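3 材料与编码方法

3.1 图录来源

本节说明地方画家作品二手交易记录的来源、筛选标准和编码过程。研究对象是Tendville及其周边城镇的中小型拍卖，时段上只取春秋两季的常规专场，不包括慈善义卖和网上限时拍卖。后两类交易的图录文字往往由委托人自己提供，措辞长短不一，与拍卖行编辑过的条目放在一起比较并不合适。

图录主要来自两家拍卖行。Grurkine以家庭藏品的整体处置为主，画作常与家具、瓷器编在同一册中；Zapata设有单独的绘画部门，条目较长，来源一栏通常写明最初购入的画廊。两家合计取得图录25册，经过去重和筛选，得到有效条目1447条。重复条目多数是流拍后再次上拍的作品，本文只保留首次出现的一条，后续的估价调整另行登记，在第五节讨论。

Drukotmont画廊保存了一部分早年的展览目录和售出登记，本文用它核对来源信息。登记簿按入账先后排列，没有按画家编目，查找时须从作品题名反推。部分题名在图录里已经改动，比如原登记为“码头，清晨”的作品，上拍时写作“港口风景”。凡题名不同而尺寸、材质和购入年份均相符的，视为同一件；尺寸有出入的，先查是否连框测量，再决定取舍。无法判断的一律按未核实处理。

纳入标准有三项。其一，作品为油画、水彩、色粉或混合材料，版画和复制品不计。其二，画家在本地区长期居住或有持续的展览记录，仅因旅行而画过当地风景的不计。其三，图录条目的正文不少于50字，题名、尺寸和估价不算在内。第三项标准排除了相当多的低价拍品。它们的条目一般只有一行，无法用于措辞分析，但价格数据仍然保留在附表中。

3.2 来源叙述的分类

图录对藏家的介绍是本研究关注的重点。地方画家的作品如果出自某位知名人士的家中，图录多半会在来源栏之外再写一段文字，交代藏家与画家如何相识，作品挂在哪一间屋子，是否为赠予。这类文字在功能上不同于来源证明。来源证明可以由收据、标签或书信支持，相识经过则主要靠口述，拍卖行很少注明口述的时间和对象。

据此，我们把来源叙述分为四类：文件型，有可查的书面材料；口述型，仅转述藏家或亲属的说法；混合型，两者兼有；空缺型，只写“私人收藏”或不写。分类以条目文字为准，不考虑拍卖行是否另外掌握材料。Zapata的条目中有时会出现“详情可向本部查询”一句，编码时不作为文件型的依据。
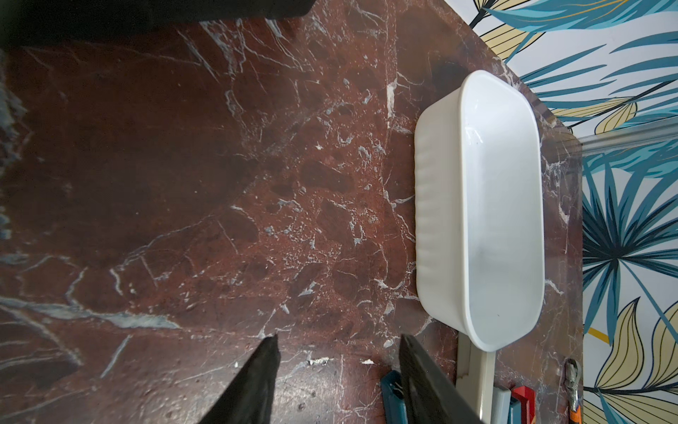

混合型的判断最容易出现分歧。一条叙述可能先引用画廊标签，再讲一段没有出处的往事，标签只能证明作品曾经由某画廊售出，不能证明往事属实。最初的编码手册要求按主要部分归类，试用后发现“主要部分”难以界定，于是改为只要同时出现两种依据即归入混合型，并另设一栏记录书面材料具体支持哪一项陈述。修改之后，两名编码员的意见较为接近，剩余的分歧集中在书信摘录上。摘录若未注明日期和收信人，本文按口述型处理。

藏家的身份也分别登记。演员、作家、企业主、医生和教师在图录中都有出现，称呼方式差别很大。演艺界人士常以代表作品代替职业说明，医生和教师则多写作“本地一位专业人士”。这种差别是否影响成交价格，要到第四节控制画家、尺寸和年代之后才能讨论，此处只说明变量的取得方式。编码时不根据图录以外的信息补充藏家身份，即使编码员认得出所指何人，也仍然按图录原文登记。

3.3 画面描述的编码

除来源叙述外，图录正文还包括对作品画面的描述。我们对描述作三个层次的编码：题材、色彩和构成。题材沿用拍卖行的分类，但把“静物”中的花卉单列。色彩只登记文字中明确出现的色名，不看图录图版。印刷图版的偏色比较严重，两家拍卖行使用的纸张也不相同，以图版补充文字会带入新的误差。

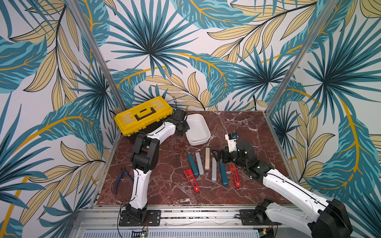 构成一项记录图录怎样说明形体在画面中的分布，常见的用语有“居中”“对角展开”“满幅”和“延续”。前两个词用法稳定，后两个词则时常混用。“满幅”指形体占据整个表面，“延续”指同一组形体越过转角或接缝，在相邻的面上继续出现，多见于屏风、联画和室内装饰稿。图2中的热带叶纹壁纸属于后一种情况：图案从背面的围板接到两侧，扇形棕榈叶和芥末黄色的弯曲叶茎都铺在白底上，按手册应当记为“延续”，题材记为植物，色彩登记黄、白以及深浅不同的青绿。若图录只写“叶饰布满画面”，则记为“满幅”，不作推断。地方画家中有几位兼做壁纸和织物设计，他们的设计稿偶尔与绘画同场上拍，这一区分对这部分条目影响较大。

色名的归并也需要说明。图录用语中有“赭”“土红”“铁锈色”等近似说法，英文原稿与译名之间又不能一一对应。本文保留原词，同时设一个上位色名供统计使用。归并只在同一色系之内进行，遇到“灰绿”“蓝灰”这类复合词，以词尾的颜色为准。带有评价意味的词，例如“明快”“沉郁”，不算色名，另入评价词表。

评价词表最初由研究者通读图录后拟定，后来又补充了若干行业套语。“市场新鲜货”“首次释出”一类短语说明的是作品的流通状态，与画面无关，因此从评价词中移出，归到来源部分。“重要”一词的处理较为麻烦，它既可以修饰作品，也可以修饰收藏，编码员须依据句子的宾语判断；宾语不明时，两边都不登记。

3.4 一致性检验

正式编码之前，从全部条目中抽取100条，由两名编码员分别完成，抽取时按拍卖行和季节分层。检验于四月进行，双方在检验期间不交换意见。来源叙述的不一致之处逐条讨论，讨论结果写入手册，但检验所用的编码不作回改。正式编码由其中一人完成，另一人负责复查所有混合型条目以及构成记为“延续”的条目。

检验中发现的一类问题与图录版式有关。Grurkine把同一藏家的拍品集中编排，在第一件之前刊登总的介绍，后面各件不再重复。若逐条独立编码，后面的拍品都会落入空缺型，与实际阅读情形不符。我们的做法是让总介绍适用于该藏家名下的全部拍品，同时加注“共享叙述”。在稳健性检验中，带有这一标注的条目会整体剔除一次，以观察结果是否改变。

Zapata的问题出在勘误单上。勘误单在开拍前以散页形式发放，多数没有随图录保存下来。目前能够找到的勘误单多涉及尺寸和签名位置，也有撤回来源陈述的情况。被撤回的陈述仍按图录原文编码，并在备注栏写明撤回。买家在预展期间看到的是印刷图录，勘误单何时到达买家手中无从查考，所以本文不假定撤回的陈述对出价没有作用。

3.5 价格数据

成交价取落槌价，不含佣金。两家拍卖行的佣金比例在研究时段内各有调整，含佣价格难以直接比较。流拍作品没有落槌价，只登记估价区间，在第四节的回归中作为删失观测处理。委托人设定的底价不公开，本文没有取得这项数据。

联拍的作品按一件计算。联拍中若有两位画家的作品，则从画家层面的分析中排除，只保留在来源叙述的描述统计里。画框一般不影响登记，除非图录单独提到框的制作者，这时在材质栏后加注。设计稿与成品同批上拍而分别编号的，各计一件，彼此的编号在备注栏中互相注明。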